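**Subject: Re: Loose power adapters, sorting and labeling**

Answers inline, then a longer note on winding, which I think is the real problem with the bin.

> I have inherited the parts shelf and most of it is power adapters. Black
> ones, mostly with the cord wrapped around the body, some just thrown in.
> Before I spend a Saturday on it, a few questions:
>
> Is it worth keeping adapters that have lost their device?

If the rating label is legible, yes. If it is not, no. An adapter with an unreadable label has to be put on a meter every time someone picks it up, and the meter tells you the open-circuit voltage and nothing about the current it can supply. I cut the cord off those, keep the connector end if it is a barrel type in good condition, and send the block out with the electronics scrap.

> Sort by voltage or by connector?

Voltage first, polarity second, connector third. A wrong connector doesn't fit, so the mistake costs you nothing. A wrong voltage with the right connector is how the Dandora receiver died. Most of what I see is center positive, and the center negative ones get a strip of red tape on the block and another at the plug. Put anything with AC output in its own box. The label will say "output AC" or show a tilde after the voltage, and it is easy to miss in small print.

> Do you keep the cords attached to the adapter or separate?

If the cord is molded in there is no choice. If it unplugs, keep it with the adapter in the same bag. We tried keeping them apart at Closter and ended up with 47 detachable cords and no record of which had come from what.

> What do you use for ties? The wire ones that come with new equipment
> are falling apart.
>
> Gheorghița Ardeleanu

Hook-and-loop strap, half an inch wide, cut from a roll. Wire twist ties are fine until the plastic splits, and then the wire end works its way into the jacket. I stopped using zip ties on cords altogether. People overtighten them, and then somebody has to get a cutter in next to the insulation.

Now the winding.

Wrapping the cord around the block is the habit to get rid of. It puts the sharpest bend in the whole cord right at the strain relief, and that is where nearly all of the failures in my reject pile are. The jacket looks fine, the conductor inside has broken strands, and the output drops in and out when you move the cord. You can find these quickly with a load on the output and a meter across it: hold the block still and flex the cord over the first three inches, then do the same at the connector end. If the reading jumps, reject it. I don't re-terminate at the block end, as the housings are welded and do not go back together properly.

What I do instead is a folded bundle. Leave a hand's width of slack coming off the block. After that, fold the cord back and forth in even lengths, a little longer than your palm, and strap it across the middle. Leave the last few inches and the connector outside the strap so that you can read the size without undoing anything.

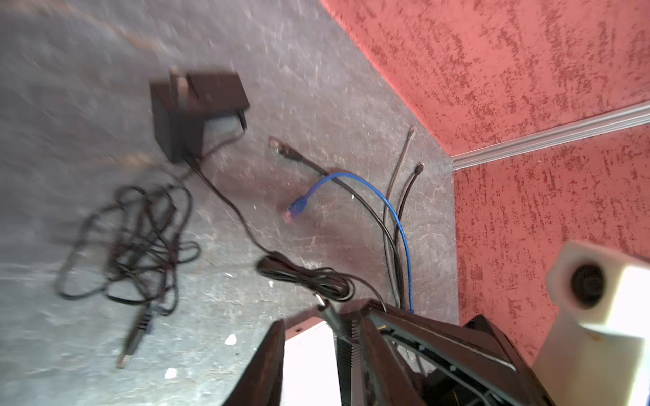
Strap tension matters more than the neatness of the folds. It should be tight enough that the bundle holds when you pick it up by the free end, and loose enough that you can slide one strand with a thumb. On thin cord I go around twice with the strap in place of pulling harder.

For tangles, unplug or free both ends before doing anything else, and work the connector back through the loops. Pulling on the block end only closes them up. If two adapters are caught together, lay them on a hard flat surface and loosen the whole mass outward until you can trace one cord by eye from the strain relief to the tip. Cord that has been left in a tangle for years will have a set in it. Hang it by the block from a nail overnight and most of the set comes out. Don't use a heat gun. I know it was recommended on this list last winter, and it does work, but it also softens the jacket where the folds touch.

Labels go on the block, on the side without the prongs, and repeat at the connector end as a flag. I write voltage, current, polarity and connector size, in that order. A Wundari label tape has held up here; the paper ones came off in the heat. Skip the name of the original device unless the supply is odd in some way. Nobody looking for 12 V at 2 A cares what it came out of.

Storage is flat zip bags standing on edge in a shallow box, one adapter to a bag, with a divider for each voltage. Mine has had the same layout since November and I can find a supply in under 30 seconds.

One open question from me. I have a few blocks marked Were, dual output, with a four-pin mini-DIN and no pinout on the label. If anyone has a sheet for these, please send it before I open one up.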